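Offset account (Rurlow)

An offset account is a transaction account linked to a home loan, the balance of which is deducted from the loan principal before daily interest is calculated. In Rurlow the product was introduced by Mornden Mutual under its lending manager, Warrick Halliday, and is offered on variable-rate loans only.

A full offset applies 100 per cent of the balance; partial offsets, now closed to new borrowers, applied 60 per cent. Interest is charged monthly in arrears. 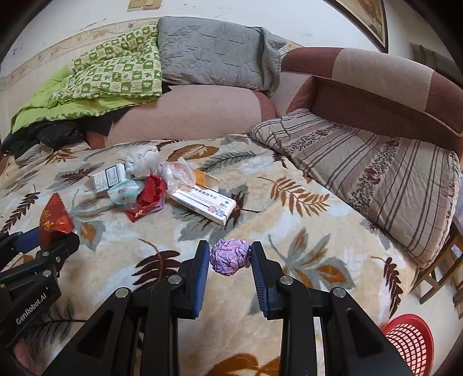
Crumpled purple paper held between blue ridged pads.

Repayments are not lowered by the offset – the saving goes towards principal and shortens the term. Morikawa and Kobori, in a study of 2,205 Rurlow loans, found that balances peaked in July and fell over summer. Fixed-rate loans are excluded, although Clutport Savings allows a capped offset during the first 23 months.

See also: Redraw facility; Line of credit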